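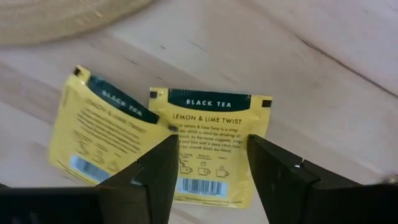 Wrist camera view, tea sorting task: two sachets of Lemon & Lime Twist black tea on the table, the left gripper finger between them.

Irkton Robotics Club: progress report to the Sadeghi Fund, April

The grant paid for 4 student teams to build and train a pick-and-place arm. The application said each team would have a working sorter by the end of spring. One team is close. I would advise against reading more into this report than that.

What was done

The Dirport team has the tea task: pick up one sachet from the table and put it in a tray. They logged 293 attempts against a target of 600. The shortfall is mostly lost Saturday sessions, when the arm's power supply was out for repair and we had no spare. Every attempt is recorded from the wrist camera, and the files are backed up.

The students call the task "nearly solved." I don't agree yet. Their success rate comes from runs with a single sachet laid flat, which is the easy case. With two packets touching or overlapping, the arm tends to close on both, or push one under the other. The team has only just started logging those layouts separately, so I can't give you a rate for them and won't guess at one.

They also want to read the flavor name off the packet and sort by it. It demos well. But a crumpled or tilted packet gives soft, slanted lettering, and the fingers often cover part of the print. I have asked them to get the grasp right first. They were not pleased.

The other teams

Two are still on calibration. The last one rewrote its control code from scratch, against advice, and is now back where it was in the winter. It may pay off. There is no evidence of that so far.

Attendance

We have 13 regular students, fewer than we signed up in the fall. The ones who stayed can now set up the arm and start a logging session without help, and I count that as the most solid result to date.

Money

Spending is within budget. The one large item was the Cletetti gripper. Replacement finger pads cost more than we planned for and wear out faster than the supplier suggested. We would like to move part of the unused travel line to cover pads and a spare power supply, and need your approval to do so.

Before the next report

The Dirport team will finish its 600 attempts, with overlapping packets as a set share of the remainder. Results for single and overlapping layouts will be reported apart. If the second figure is poor, we will send it anyway.

Related items
Irkton Robotics Club: winter progress report
Budget change request form
Sadeghi Fund: reporting dates for school projects
Dirport team: logging sheet and task rules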